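Chapter 7
Evaluating Manipulation Policies in Simulation

7.1 Why a Simulated Score Needs Its Own Method

A policy trained to pick up and place objects is eventually judged on hardware, but most of the decisions made along the way rest on simulated trials. Which checkpoint to keep, which camera placement to use and when to stop training are all settled long before an arm is switched on. This chapter treats the simulated trial as a measurement and asks what has to be fixed, varied and reported for the measurement to mean something.

Two quantities must be kept apart. The success rate is the fraction of trials in which the goal condition holds at the final time step. The rank agreement is the degree to which a set of policies, ordered by simulated success rate, keeps the same order on the real arm. A simulator may report success rates that are far too high and still be useful, provided the order is preserved. Chapter 6 dealt with the first quantity. The present chapter is mostly concerned with the second.

7.2 The Cindus Benchmark

The running case is Cindus, a tabletop benchmark built on the Ornska simulator. Each Cindus trial is defined by a seed, a task instruction and a time limit. The seed determines the object set, the object poses, the surface material and the direction of the main light. The robot model and its base pose relative to the work surface are held constant within a task.

The results in this chapter come from 3082 trials over seven policies. Nearly all of them ran to the time limit or to success; trials ended by a solver fault were discarded and rerun with a new seed. The rerun rule matters, as faults are more common in crowded layouts, and replacing them makes the test set slightly easier than intended. Section 7.5 estimates the size of this effect.

7.3 Clutter and Occlusion

Objects that play no part in the instruction are called distractors. They affect a policy in two ways: they compete with the target visually, and they restrict the paths open to the gripper. The Heiskanen protocol varies the two separately by placing distractors either within reach of the planned path or behind it. A third source of difficulty is the arm itself, which may hide part of the layout from a fixed camera. In a rendered Cindus layout with a Franka Emika arm reaching low over a marbled countertop, a tomato lies clear in the foreground, while several items at the far side are partly covered by the wrist and forearm.
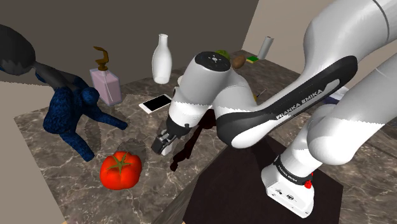 7.4 Matching Simulated and Real Trials

Rank agreement can be computed only if each simulated condition has a real counterpart. The Nellard procedure pairs conditions in 2 passes. The first matches object category and approximate pose; the second matches lighting direction and surface tone. Exact texture is left unmatched.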